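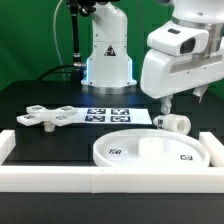
Stakileo is the perception and planning package used at Pratinholm for tabletop assembly with two robot arms. This release, dated 27 Jul 2021, covers marker detection, pose estimation and grasp planning. All coordinates are reported relative to the printed sheet of four markers, and the cross, the tray and the tube carry smaller markers of their own.

Contents

The package includes 390 recorded assembly attempts and 1,603 labelled stills. Each attempt has a plain text log of planner states and gripper commands.

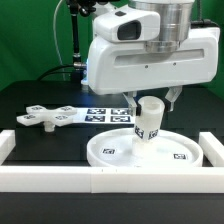
Gripper closed on the cup-shaped part, over the tray.

Planning

The planner, Tavden, takes part poses as input and returns a grasp and an approach path. Paths that cross the white border bars are rejected. Poses older than 50 milliseconds are discarded - the limit may be changed in the settings file.

When several markers on one part are detected, as on the two visible faces of the square column below, the estimates are merged before planning. 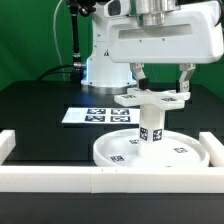
Known limitations

Detection is less reliable where a finger covers a marker. Parts without markers are not supported. Support for the Zabala simulator is planned for September.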